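Jacqueline Courtois has owned the same pink plate through three kitchens, and she lights up when you ask about it. "It makes everything look good!" she says. "Put a plain roll on it and suddenly you want the roll."

She runs the snack table at Asden, an old building in Grostville that went up in 1907, and she has strong feelings about color. White table, one pink plate, something orange close by. She picked up the idea at a market in Sumton, where she paid 200 for a box of mixed dishes and kept 13 of them.

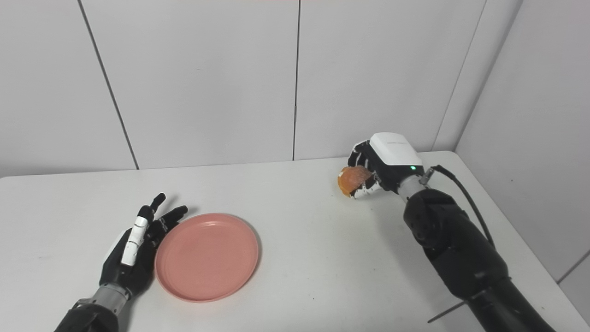 The pink plate on the white table, with something round and orange held toward the back.

So why leave the plate empty at first? "Oh, I love that part," she says. "You get to look at it for a minute. Then you start thinking, fruit or something sweet?" Sweet usually wins with her (she's a huge fan of filled doughnuts, the rounder the better), and she likes a glaze with a real shine to it.
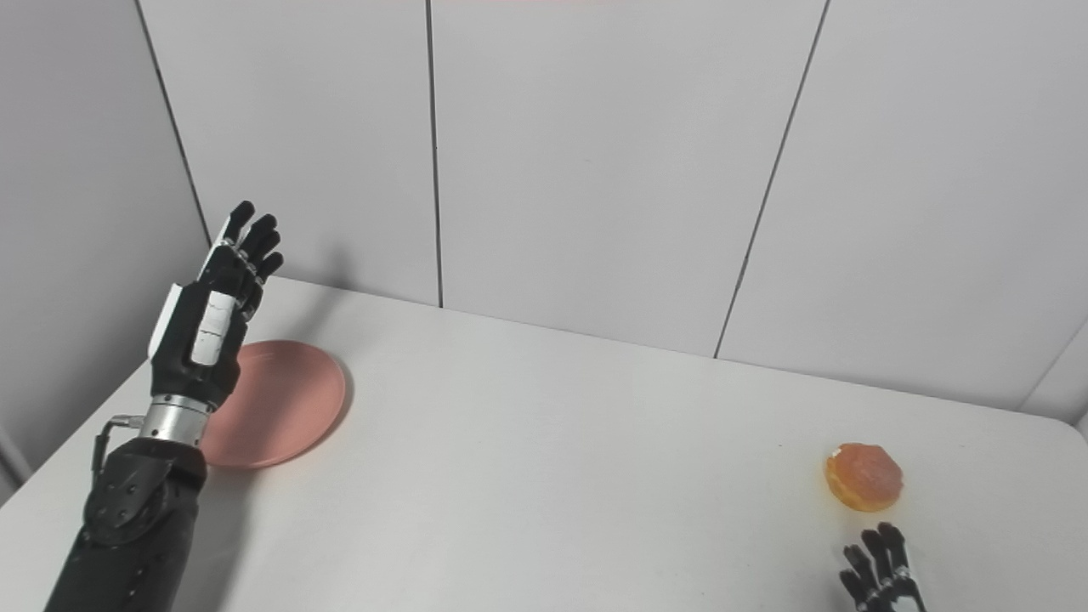 A glossy round doughnut on the right side of the table, well away from the plate.

Next on her list is a yellow bowl she spotted in Forsyth. "I've been back to see it twice," she says. "I'm going again in August."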